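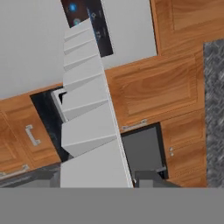
Maren Tollefsby
Simulation test lead, Taltomico

Gallery: The Ernent drawer fault
October 30, 2020

Ernent is our household arm controller. Before it runs on hardware, every build goes through a set of kitchen tasks in simulation: open a drawer, close a door, move away from the counter. Build 145 failed the drawer task, and we pulled it from the Khurana test kitchen the same afternoon. This page has the view from the simulated kitchen and our notes on the fault.

Kitchen layout, simulated view
White stepped blocks run down the middle, with wood cabinet fronts on both sides and silver bar handles on some of them. The dark panel at the top has small blue lights.

What went wrong
The controller kept pulling after the drawer had reached its end stop. The force limit should have ended the move. It was being read from an old settings file, so the pull carried on until the task timed out. We ran the task 800 times over the weekend and got the fault in 4 of those runs, always with a bar handle.

Why it matters on hardware
In simulation a drawer that won't move further costs nothing. In a real kitchen the same pull could break a drawer front or tip a loose unit toward a person standing at the counter. Build 145 was never run on an arm with people in the room.

What we changed
The limit is now loaded at the start of each move, and the move is refused if no value is found. A second check, on the Jamis safety board, cuts power to the arm if the force stays over the limit for 2 seconds. The old settings file has been deleted from the build server.

Still open
The timeout was logged as a normal finish, which is how the first failure got past us. The log message has been corrected, but older logs back to May still need to be searched for the same entry. Until that is done, drawer and door tasks stay in simulation. Other kitchen tasks are cleared to run at Khurana with the fence closed.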